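Walel Bench Cell, Set-up Guide
Section 4. Fitting the gripper and setting the grip

Read Section 3 before starting. The arm must already be bolted down and the Kaijage controller must have passed its start-up check. Allow 77 minutes for the whole section if you are working alone.

4.1 Mounting the gripper

1. Press the emergency stop and switch off the controller at the wall. Wait until the status light goes out.
2. Wipe the wrist flange with a dry cloth. Paint or grit on this face will tilt the gripper.
3. Line up the locating pin and push the gripper on by hand. Do not pull it on with the screws.
4. Tighten the screws a little at a time, working across the flange.
5. Plug in the gripper cable and leave enough slack for a full turn of the wrist in both directions.

CAUTION: Never plug in or unplug the gripper cable with the power on.
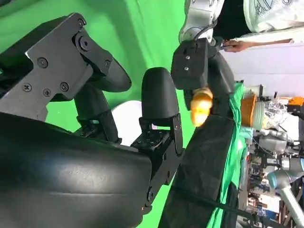

Finger alignment is the next job, and most grip problems reported from the Hindwood workshop came down to it. Close the fingers slowly from the Jog screen and look at them from the side. The tips should meet squarely along their length. If one leads the other, loosen the screws on its bracket, shift the finger and tighten again. Do this on every arm that shares the bench before you try them together. With a second arm holding a part, as the one with the orange-yellow piece is doing, keep the first arm stopped while you check its fingers. Anyone reaching in near a gripper head must have the stop button for that arm within reach of the other hand.

4.2 Setting the closing position

1. Switch on the controller and open Tools, then Gripper, then Limits.
2. Open the fingers fully and press Set Open. The display should read 3000. A reading a few counts either side is acceptable.
3. Close the fingers on nothing and press Set Closed.
4. Place a soft test item between the fingers and close in small steps until it stays put when you tug it lightly.
5. Save this value as Soft. On our build it came to around 700, but yours will depend on the item and the pads.

NOTE: If you have the older Stesness pads, start from 658 and work up. They are thicker and reach the item sooner. 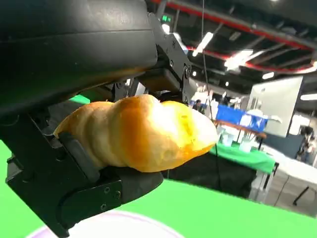
6. Raise the arm a hand's width and hold it there for one minute. If the item slips, add a few counts and repeat from step 4.
7. Lower the arm, open the fingers and check the item for dents. If it is marked, reduce the value or fit softer pads.

Write the final value on the label inside the controller door. Values saved only on screen are lost when the firmware is updated.

Finger alignment procedure revised in May by Bronisława Makowska. Continue to Section 5, Teaching positions.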